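The Grirville Register of Unclaimed Paper
Entry for November

The Office of Unclaimed Paper at Grirville accepts printed matter found on the premises of the Wustia railway and retains it for 50 days. At the close of that period the item is entered in the permanent register, returned to its owner, or pulped. The Office does not accept books, banknotes or correspondence in sealed envelopes. These are the concern of the Office at Flesitz, with which relations have been cordial for some years.

The item considered in this entry was handed in at the Ngubane counter at 9 in the morning. It is a black card of the promotional type, flexible and glossy, with large white capitals along one end and a figure of a humanoid robot in gray and white. The counter form was completed in full except for the line marked Purpose of Item, where the clerk on duty had written "to be looked at."

The Office regards that line as important. A timetable is entered under Travel, a menu under Food, and a funeral program under Persons. Sibusiso Modise, Senior Registrar, returned the form to the counter with a request for one of the approved headings. The clerk returned it unchanged. The form traveled between the two desks four times, acquiring on each occasion a further stamp, and the matter was then referred upward.

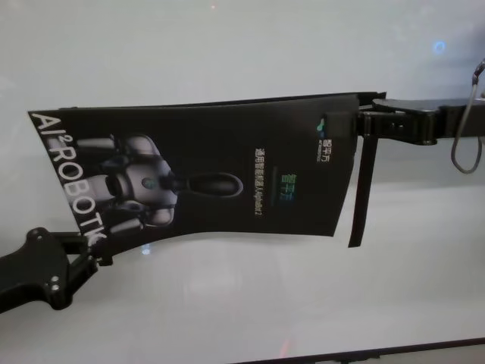 Keabetswe Mokoena replied by memorandum that she had no objection to the clerk's wording and could not see why anyone else should. A card was made to be looked at, she wrote, and so was most of what the Office held, and if the Registrar wished to be consistent he might begin by reclassifying the calendars.

The Registrar did not wish to reclassify the calendars. He did, however, take the card from its folder that afternoon and sit with it longer than the procedure allows. The procedure allows two minutes. It instructs the examining officer to record the color, the finish, the language or languages and any damage, and to express no opinion.

He recorded the color as black. He recorded the finish as glossy. Under Damage he wrote that the card did not lie flat, then struck this out, having recalled that a curve is a condition and must be entered separately under Condition. There he paused. The card had presumably been flat when it left the printer. Between the printer and the Ngubane counter it had been carried by some person, in a bag or the pocket of a coat, and the form made no provision for the carrying.
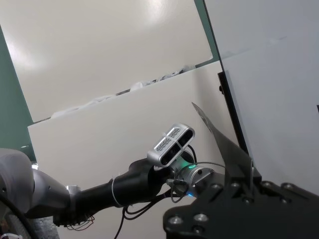 He therefore attached an additional sheet. Additional sheets are permitted under the rules of the Office, although the last had been attached by his predecessor and concerned a quantity of wallpaper. On it he set down that people are handed a great many cards in the course of a life, at fairs and in doorways, and that they take them out of courtesy. Most are dropped within sight of the person who gave them. This one had been kept at least as far as the railway. He proposed that the fact be entered in its favor.

The additional sheet was circulated. The Office at Flesitz, which had received a copy in error, responded that it had read the sheet with interest and wished to know whether the same principle might be extended to bookmarks. No answer has been sent.

There remained the question of turning. The lettering on the card runs along its short side, so that an officer holding the card lengthwise finds the words standing on end. The register requires that each item be mounted upright and does not define the term. If the card were mounted for the lettering, the folder would have to be turned. If it were mounted for the folder, the reader would have to incline the head, and the reading room at Grirville is used chiefly by older members of the public.

The Registrar wrote to Keabetswe Mokoena for a ruling. She came down in person, which she had not done since the spring, and the two of them stood at the long desk and considered the card first one way and then the other. 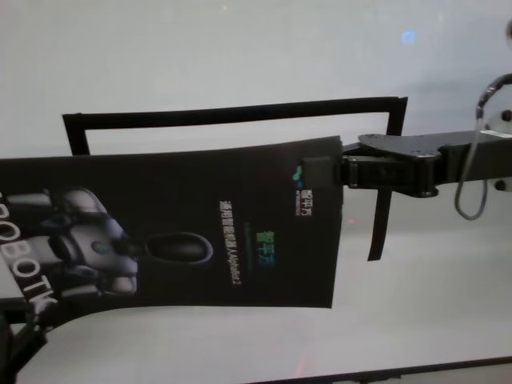 Which way up does a card go when its owner has not come for it?

The way the finder was holding it, so far as the finder can remember.

The finder was consulted and could not remember. The card has accordingly been mounted lengthwise, with a slip advising readers that they may turn the folder if they ask at the desk. It was entered in the permanent register on the day following the fiftieth, under the heading To Be Looked At, which had been approved that morning. Two calendars have been moved to join it. The Registrar has asked that the remaining calendars be left where they are until the new year.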